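How I Get Through a Home Saliva DNA Kit

I've done two of these now, one for me and one for my daughter, and the first got rejected by the lab, so learn from me! Ours was the carrier screening panel from Trusamex, which looks at 216 genes.

Skip food, gum, coffee and toothpaste for a good half hour first. I do mine right after waking up – no temptation that way. Write your name and birth date on the tube before you start, while your hands are dry.

Rub your cheeks against your teeth, then spit until the liquid (not the bubbles!) reaches the line. Bubbles were my mistake. Snap the lid down so the blue fluid drops in, swap caps, and shake for as long as the leaflet tells you.

Then mail it the same day. Our counselor, Busisiwe Khumalo, went over the results with us by phone, and I'd book that call early because January was packed.
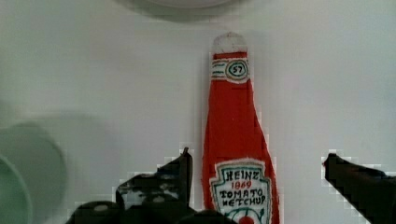

Ketchup can wait till the tube is sealed.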